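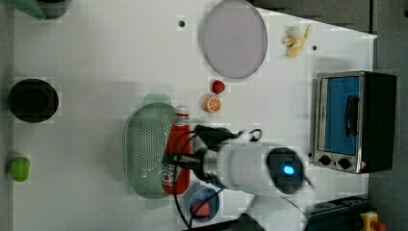
Re: [toylibrary-list] Weighing sets instead of checking every piece

On Tuesday Brijesh Joshi wrote:

> We have 52 play kitchen sets going in and out, and checking each one
> back in piece by piece eats the whole evening. Has anyone tried just
> weighing the box? I'm worried the small stuff won't show up.

Brijesh, yes, and I love it! We started in October and I'd never go back. Every box gets weighed complete when it joins the shelf, and the number goes on the lid in fat marker. Our biggest kitchen set is 2,180 grams in its box. Last week it came home at 2,110, so we opened it up, went through the card and found a saucepan missing (the family dropped it off the next morning, very sweet about it).

You're right to worry about the little things. One play strawberry weighs next to nothing, and our old kitchen scale just shrugged at it.

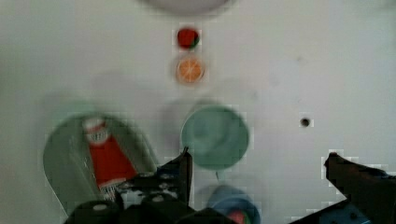

So we bought a Zavis bench scale that goes up to 3,000 grams and reads to the single gram, and now even the tiny pieces show. Two cautions – weigh the box dry, and reweigh after you swap in any replacement part. We forgot that second one with the tea sets and spent ages hunting for a spoon that was sitting right there.

Happy to send you our lid label and the sign-in sheet if you'd like them. Do you keep the instruction cards inside the box or on a hook? We keep changing our minds on that one.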